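Medienwirtschaft II – Film und Serie
Skript zur Sitzung 9: Fortsetzungen, Optionen, Besetzungsverträge
Dozentin: Rosaura Valderrama

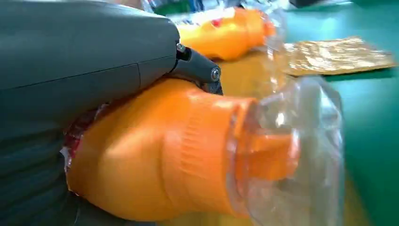 Abb. 1: Greifer mit orangefarbener Kunststoffflasche

1. Anschluss an die letzte Sitzung

In Sitzung 8 ging es um die Finanzierung eines einzelnen Spielfilms. Jetzt betrachten wir den Fall, dass ein Stoff mehrfach verwertet werden soll. Die Grundbegriffe Auswertungsfenster, Rückstellung und Verleihgarantie werden vorausgesetzt. Wer damit unsicher ist, liest bitte noch einmal die Abschnitte 2 und 4 im alten Skript.

2. Begriffe

Fortsetzung (Sequel): Die Handlung schließt zeitlich an den Vorgänger an. Mindestens ein Teil der Figuren bleibt erhalten.
Vorgeschichte (Prequel): Die Handlung liegt vor dem ersten Film. Häufig werden Rollen jünger besetzt, was die Gagen senkt.
Neustart (Reboot): Der Stoff wird neu begonnen, frühere Filme gelten innerhalb der Erzählung nicht mehr.
Ableger (Spin-off): Eine Nebenfigur oder ein Schauplatz wird zum Mittelpunkt eines eigenen Werks.

Die Abgrenzung ist in der Praxis oft unscharf. Für die Vertragslage ist sie trotzdem wichtig, denn viele Optionsklauseln nennen ausdrücklich nur »Fortsetzungen«. Ob ein Ableger darunter fällt, muss dann ausgelegt werden.

3. Die Option im Darstellervertrag

Eine Option gibt der Produktionsfirma das Recht, eine Schauspielerin oder einen Schauspieler zu vorher festgelegten Bedingungen für weitere Filme zu verpflichten. Geregelt werden in der Regel die Zahl der Filme, die Frist für die Ausübung, die Gage je Film und die Sperrzeiten für andere Projekte.

Für die Produktion liegt der Vorteil in der Planbarkeit. Für die Darsteller ist die Lage gemischt: Sie haben Aussicht auf weitere Arbeit, können aber nach einem großen Erfolg kaum nachverhandeln. Formal jedenfalls. Tatsächlich wird häufig doch neu verhandelt, denn ein unzufriedener Hauptdarsteller ist bei Dreh und Werbung ein Risiko.

Läuft die Frist ab, ohne dass die Option gezogen wird, ist der Darsteller frei. Bei einer Rückkehr nach langer Pause liegt deshalb fast immer ein neuer Vertrag vor, und die Verhandlungsposition der Darsteller ist dann deutlich besser.

4. Fallbeispiel: »Kudia«

Der Fantasyfilm »Kudia« wurde von der Firma Tuominen produziert, die Hauptrollen spielten Kevin Bedoya und Ikechukwu Igwe. Beide hatten Optionen für zwei weitere Filme mit einer Ausübungsfrist von 14 Monaten. Der Kinostart lief in 952 Kinos, also recht breit, die Zahlen blieben in den ersten Wochen aber hinter der Planung zurück. Tuominen ließ die Frist verstreichen.

Erst die spätere Auswertung über Streaming machte den Film bekannt. Tuominen verkaufte daraufhin die Stoffrechte an Veden. Veden kündigte im Dezember einen zweiten Teil an, ohne dass Verträge mit den Darstellern vorlagen. Bedoya verlangte eine um 40 Prozent höhere Gage und ein Mitspracherecht beim Drehbuch. Igwe sagte zunächst ab und unterschrieb später für einen Kurzauftritt.

Zu beachten ist die Reihenfolge. Die öffentliche Ankündigung vor Vertragsschluss hat Veden unter Druck gesetzt, weil das Publikum die alte Besetzung erwartete. Der Regisseur Arnulfo Giraldo hat im Werkstattgespräch erzählt, dass parallel zwei Drehbuchfassungen geschrieben wurden, eine mit und eine ohne Bedoyas Figur. Die Mehrkosten trug Veden allein.

5. Rechtekauf und bestehende Zusagen

Beim Verkauf eines Stoffs gehen Darstellerverträge nicht automatisch mit über. Der Käufer muss prüfen, welche Optionen noch laufen, ob sie übertragbar sind und ob es mündliche Zusagen gibt. Letztere stehen naturgemäß in keiner Akte und führen regelmäßig zu Streit. Im Fall »Kudia« betraf das die Komponistin, der Tuominen offenbar eine Beteiligung in Aussicht gestellt hatte.

6. Aufgaben zur Nachbereitung

a) Formulieren Sie eine Optionsklausel, die Fortsetzungen und Ableger erfasst, Neustarts aber nicht.
b) Stellen Sie die Interessen von Veden und Bedoya zum Zeitpunkt der Ankündigung gegenüber. Umfang: höchstens 200 Wörter.
c) Lesen Sie den Mustervertrag von Geton im Kursordner und markieren Sie alle Fristen.

Abgabe bis 29. Juli bei Kevin Paucar, bitte als eine Datei. Aufgabe c) wird nicht eingesammelt, aber in der nächsten Sitzung besprochen.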